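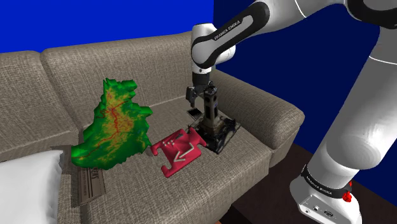 Pledonley verspricht das Sofa im Abo, doch die Rechnung geht nur für einen auf

Wer sein Sofa künftig nur noch mietet, soll laut dem Möbelanbieter Pledonley bis zu 300 Euro im Jahr sparen. Im September startet das Angebot, das Geschäftsführer Fares Matar als »Ende des Sperrmülls« ankündigt. Größer ging es offenbar nicht.

Ein Blick in die Vertragsbedingungen dämpft die Begeisterung. Das Modell Okis, ein Zweisitzer mit Stoffbezug, steht im Katalog für 746 Euro. Wer ihn mietet, unterschreibt für 3 Jahre. Eine Kaution kommt dazu, die Lieferung ab Bordsteinkante ebenfalls, und wer vorzeitig aussteigt, zahlt die Restlaufzeit zur Hälfte. Woher die versprochene Ersparnis stammt, erklärt das Unternehmen in einer Fußnote: Verglichen wird mit einem Haushalt, der sich alle zwei Jahre ein neues Sofa kauft. Man wüsste gern, wer das ist.

Auch beim Umweltargument bleibt einiges offen. Nach eigener Darstellung will Pledonley 76 Prozent der zurückgegebenen Möbel aufarbeiten und erneut vermieten. Auf Nachfrage räumt Sprecherin Hiba Hakim ein, dass es sich um einen »Zielwert« handelt. Zahlen aus dem Probebetrieb gebe es noch nicht. Was mit dem übrigen Viertel geschieht, wollte sie nicht im Detail sagen, man stehe »mit Verwertern im Gespräch«.

Der Polsterer Bogumił Kurek hält wenig von der Idee. »Ein Bezug lässt sich reinigen, ein durchgesessener Schaumkern nicht. Den muss man tauschen, und das kostet Arbeitszeit«, sagt er. Bei günstigen Modellen rechne sich das selten. Dass ein Vermieter diese Arbeit dauerhaft übernimmt, glaube er erst, wenn er die Werkstatt gesehen habe.

Heikel ist zudem die Klausel zu »übermäßiger Abnutzung«. Sie wird im Vertrag nicht definiert. Ob ein Rotweinfleck darunter fällt oder schon die Katze, entscheidet bei der Rückgabe das Unternehmen. Matar spricht von Kulanz. Im Kleingedruckten kommt das Wort nicht vor.

Der Konkurrent Tannous hatte ein ähnliches Mietmodell für Esstische im Programm und nahm es nach kurzer Zeit wieder heraus. Zu den Gründen äußert sich die Firma nicht.

Rubrik: Verbraucher & Wohnen

Mehr zum Thema
Matratzen zur Probe: Wer zahlt die Rücksendung?
Vellonano erhöht Preise für Imprägnierspray
Sperrmüll anmelden: Warum die Wartezeiten steigen

Kontakt | Impressum | Datenschutz | Alle Rechte vorbehalten | Nach oben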